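Subject: Re: [kitchen-list] Vinegar instead of rinse aid, final answer?

I've read the Tilumex page twice now and I still don't buy it. 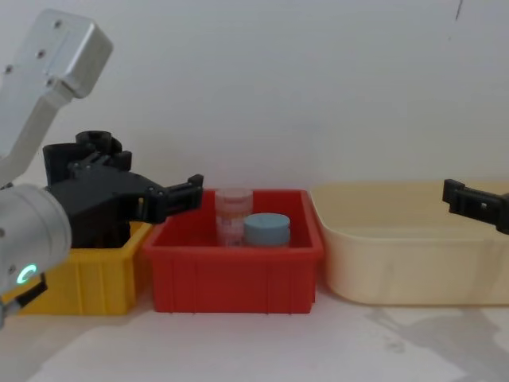

On Pamitz's message from this morning:

> We switched to plain white vinegar in the rinse compartment in January
> and the glasses have never looked better. Tilumex says it works on any
> machine and saves 30 dollars a year. Why is anyone still paying for the
> blue stuff?

Well, for one thing, 30 dollars a year sounds like a lot of rinse aid. I go through 2 bottles and they don't come anywhere near that. I'd like to see what they think a bottle costs.

Second, "any machine" is a big claim from a site that also sells vinegar. My manual says no vinegar in the dispenser, in bold, page and all. Maybe the manufacturer is just protecting its own rinse aid sales – I wouldn't put it past them – but the rubber seals are the part I'd worry about, and a new seal plus a service call costs more than years of the blue stuff.

And third, did you change anything else in January? New detergent? Softener salt? When I moved from the Rorkine tablets to powder my glasses cleared up too, and I hadn't touched the rinse aid at all.

The 705 "verified reviews" don't move me either. How many of those people have hard water? It doesn't say. A cup of vinegar on the top rack once in a while, fine, I've done that myself. Leaving it sitting in the dispenser for months is a different matter.

If somebody has run it for a couple of years and then had the seals looked at, I'm willing to be talked around.

Janjua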